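Section 2: Preparing the Scanning Table

This section covers the preparation of one scanning table for the receipt and recording of parcels. It applies to every green-topped table supplied to the Sommont site, whether the table is newly delivered or has been moved from another part of the building. Connection of the station to the stock system is dealt with in a later section and should not be attempted until the steps below have been finished.

Before starting, the person setting up the table should have ready a soft dry cloth, a tape measure, one stacking crate, and the table record sheet (form 304).

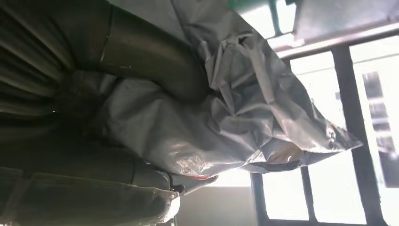

Sommont Goods-In and Parcel Recording Department

2.1 Choosing the position

Tables are often placed near a window to make reading small print easier. Daylight is welcome, but strong sun falling straight onto the scanning area can make a printed waybill hard to read. Glossy plastic wrapping makes matters worse, as every crease and fold throws back light of its own.

1. Stand where the operator will stand and look towards the table. If the window directly faces the operator and the glare is uncomfortable, turn the table so that the window is to one side.

2. Place a parcel in clear or silvery wrapping where the scanning will be done. Tilt it slightly in each direction. If the address cannot be read at any angle, move the table further from the window or lower the blind, where one is fitted.

3. Leave a gap of 200 mm between the back of the table and the wall. Cables must be able to hang freely in this gap.

4. Check that the table stands level and does not rock. Adjust the feet if necessary.

Note: Repeat the test in step 2 in the afternoon. A position that is comfortable at 9 a.m. may be unsuitable by 3 p.m., particularly in January, when the sun is low.

Caution: Loose plastic sheet must be kept away from hoses, joints and any other moving part in the working area. Sheet used as a dust cover should be secured so that no free end can drop on to the table.

2.2 Preparing the table top

The top must be clean and dry before anything is placed on it. Grit trapped beneath the station will mark the surface and may prevent the base from lying flat.

1. Remove all packing material, tape and paper from the table top.

2. Wipe the whole surface with the soft cloth, working from the back edge to the front. Stubborn marks may be treated with Enduron surface cleaner, applied to the cloth and never directly to the table.

3. Where cleaner has been used, allow the surface to stand for 15 minutes before continuing.

4. Switch on the overhead lights and inspect the surface from the operator's position. Smears show most clearly where the light is reflected.

Caution: Do not use scouring pads, blades or strong solvents. Adhesive residue should be rolled off with a fingertip or softened with a damp cloth.
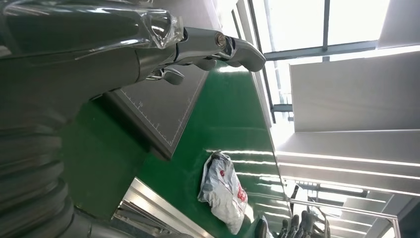
Alignment is the step most often hurried, and a table on which the working area sits crooked will give trouble for as long as it remains so. Take the front edge of the table as the reference, and measure from it at both front corners of the working area. When the two measurements agree, the working area is square. The light-coloured border and the fine tick marks printed along the edges of the dark surface are a help here, as a long straight line shows up a small error far sooner than a plain edge does. Long streaks of reflected light on the green top should not be mistaken for scratches, nor used as a guide for the eye. Once the position is correct, enter both measurements on form 304.

Note: The printed marks are intended for placing items and for checking alignment. Parcel dimensions needed for charging purposes must be taken with the tape measure.

2.3 Placing the station and the crate

The arrangement given in this part is the standard one for a right-handed or left-handed operator alike. It should not be altered without the agreement of the shift office.

1. Set the station on the table with its column at the back and its base plate towards the operator. Lift it by the base; the column is not a handle.

2. Check that the base plate lies flat. If it rocks, lift it away and wipe both surfaces again.

3. Confirm that the instruction strip on the front of the column is clean and can be read from the working position. Report a damaged strip to the shift office, quoting Sharifi parts list, page 2.

4. Place an empty stacking crate to the left of the station. Look inside it before use and remove any label or small item left from earlier work.

5. Reach from the crate to the base plate and back again. The movement should be free, with nothing to catch a sleeve.

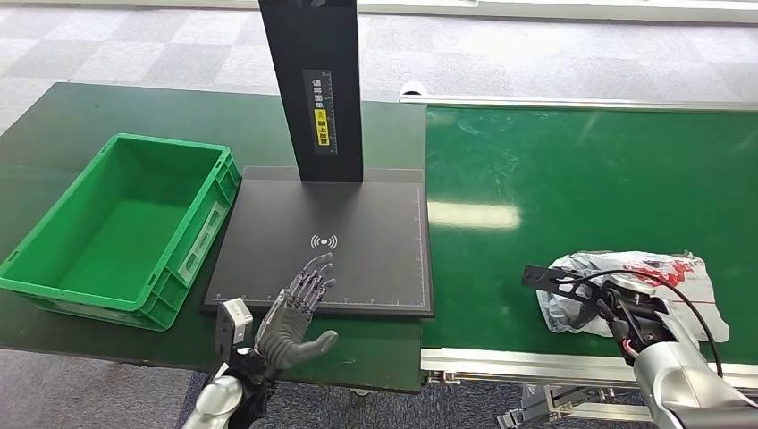
Standard layout: open green crate to the left, scanning station at the centre. The strip on the column reads 请将面单朝上放置 ("please place the waybill facing up").

2.4 Checking the layout

1. Lay a test parcel on the base plate with the waybill facing up. The whole of the waybill should be visible and free of folds.

2. Look for anything resting on the raised rim of the plate. Pens, tape rolls and spare labels are to be kept in the Pernent side tray.

3. Press lightly on the crate at each corner. A crate that extends past the side of the table must still sit firmly – if it tips under light pressure, move it inwards before it is filled.

4. Remove the test parcel, sign form 304 and place the form in the holder beneath the table.

Caution: Do not stack a second crate on the first while it is in use at the scanning table. Full crates are to be taken to the transfer bay before a new one is set down.

If the table is moved for any reason, including floor cleaning, parts 2.1 to 2.4 are to be carried out again in full and a fresh form completed.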